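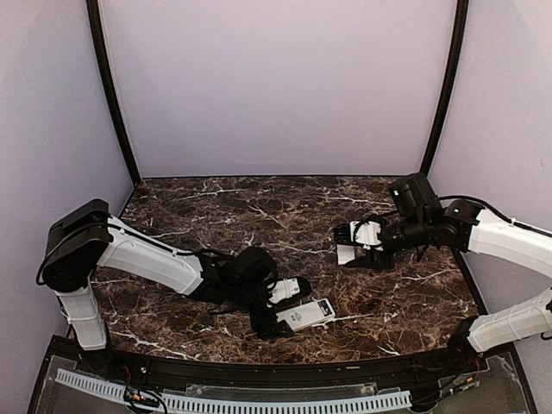
4 min read

Ottilie Camenzind has spent most of her working life on the question of how wide a joint should be. She specifies stone for interiors, mainly counters, vanities and stair treads, and for the past several years she has run the fabrication desk at Katsaros, which cuts and finishes slabs for contractors. Before that she set tile. We spoke in September about seams, sealers and the drawings people send her.

Her first complaint is about templates. A counter drawing usually arrives as a rectangle with two dimensions. Walls are seldom straight enough for that to work.

"A wall with a quarter inch of bow over eight feet is a normal wall," she said. "If you cut a straight back edge to it you get a gap in the middle or you get a gap at both ends. Then someone fills it with caulk, and the caulk is what you look at for the next twenty years."

Katsaros will not cut from a builder's drawing alone. The desk sends a measurer after the cabinets are fixed and leveled, and the measurer records the back wall at intervals of six inches. The data goes into Tanisix, the layout software the shop adopted after its previous package was discontinued. Camenzind keeps a paper log as well. Last year it held 576 jobs, of which 139 needed a second visit, nearly always for the same cause: the cabinets had been moved after measuring.

"They shim a cabinet up an eighth and don't mention it. An eighth is nothing to a carpenter. On a ten-foot run of stone with a sink cutout, an eighth is a crack."

The sink cutout is where she spends the most time with clients. The strips of stone left in front of and behind the bowl are the weakest part of any counter, and the slab has to be carried past them. The shop's practice is to rod the front strip, meaning a groove is cut in the underside and a rod is set in epoxy. Camenzind prefers stainless steel or fiberglass to mild steel.

"Mild steel rusts when water gets to it, and rust takes up more room than steel did. I have replaced counters that were split from underneath by their own reinforcement."

On seams she is less strict than her reputation suggests. She will put one at a sink if the slab size forces it, although she would sooner move it to a plain stretch with a cabinet side directly below. The target width is a sixteenth of an inch. Color matching is done with tinted epoxy in daylight, and with a veined stone she mixes at least two tints and changes from one to the other along the joint.

"People ask for an invisible seam. On a dark stone with light veins you can get close, if both pieces come from the same slab and you line the veins up. You pay for that in waste. I tell them the figure before the saw starts."

The waste figure for a vein-matched corner can be large. On one recent job, a pair of L-shaped counters for a clinic in Barnenlow, the finished area was 291 square feet and the client chose to match every corner. The extra slab added more to the bill than the installation did. A plainer layout would have passed inspection just as well, she said, but the client had seen both on paper and made the choice.

Sealing comes up in every conversation. Marble is calcium carbonate, and an acid such as lemon juice or vinegar will dull a polished surface in minutes. A penetrating sealer slows staining. It does nothing about etching, and Camenzind would like suppliers to say so more plainly. The shop uses Vemo, a solvent-based product, on most porous stones and leaves the dense ones alone.

"Put a few drops of water on it and wait ten minutes. If the stone goes dark, seal it. If it doesn't, the sealer will sit on top and go cloudy -- and then you are stripping it."

Her honed samples hang in the office next to polished ones from the same slabs. Honed marble etches too, she pointed out, but the marks show less against a matte surface. For a household that cooks, she recommends it. For a reception desk she leaves it to the designer.

Toward the end I asked about edges. Katsaros offers nine profiles and sells mostly two, the eased square and the half bullnose. Camenzind recommends a radius of at least an eighth of an inch on anything people will lean against or put dishes on. Sharp arrises chip, and a chip on a dark stone shows white.

"The drawing will say 'square edge.' I write back and ask how square. Usually they haven't thought about it, so I send them a sample with three radii on it and they pick the middle one."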